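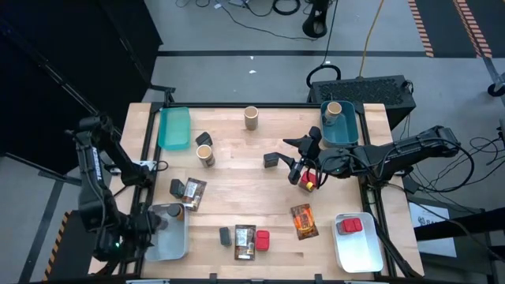
Teaching a Two-Arm Robot to Tidy a Table by Remote Control

By Tamer Azar

I love this part of the job. You sit down, take hold of two controllers, and suddenly you have a second pair of arms on the other side of the room! A few sessions later the robot is trying the same moves by itself, and you can see your own habits in it (mine reaches for the cups first, every time).

This guide walks through recording a sorting task the way we do it at Stokura. You'll need two arms that are already mounted and calibrated, a way to steer them, and a recording program. We steer with a pair of Nemar handles and record in Raltero, but the steps are much the same with other gear.

Step 1: Decide what "done" means

Write the goal in one sentence and tape it next to your screen. Ours says: "Cups go in the blue bin, snack packets go in the teal tray, everything else stays put." If you share the teaching with someone else, read the sentence out loud together before you begin. Two people with two ideas of done will give you a very confused robot.

Step 2: Scatter the objects

Mix it up! Turn the snack packets at different angles, stand some cups and tip others over, and leave small blocks lying between the things you want moved. Keep a few objects near the edges, as long as the arms can still get to them.

Avoid neat rows. My first batch had everything lined up like a store shelf, and the robot was lost as soon as a packet sat sideways.

Step 3: Park the arms

Bring both arms to the same resting pose before each recording. Check the lights on the wrists — on our setup, green means the arm is ready to follow you. Then look at the cables. Swing each arm slowly through its full reach and watch for any loop that pulls tight.

Step 4: Do a few dry runs

Practice with recording turned off. Three tries is usually enough to get a feel for the delay between your hand and the gripper. Come straight down over an object, stop just above it, line up the fingers, and then close. Small things are harder than they look, so give them extra practice.

Step 5: Record

Press start, wait 2 seconds, and go. Move at a calm, even speed. Use the left arm for the left half of the table and the right arm for the right half, and if something has to cross over, set it down in the middle and let the other arm pick it up.

If you miss a grab, open the gripper, back up a little and try again. Keep those takes! A robot that has seen a recovery has some idea what to do after a miss. If you knock something onto the floor, stop and throw the take away.

Step 6: Reset and repeat

Put everything back in a new arrangement and go again. I aim for 20 good takes in a sitting and take a break after 9, when my wrists start to complain. Change one larger thing partway through, such as swapping the places of the bin and the tray.

Step 7: Watch your takes

Play them back at double speed and tag each one as clean, recovered or bad. In Raltero the tag menu is under the playback bar, and the R key jumps to the next take without a tag. Save the set under a name you'll still understand in December, then start training.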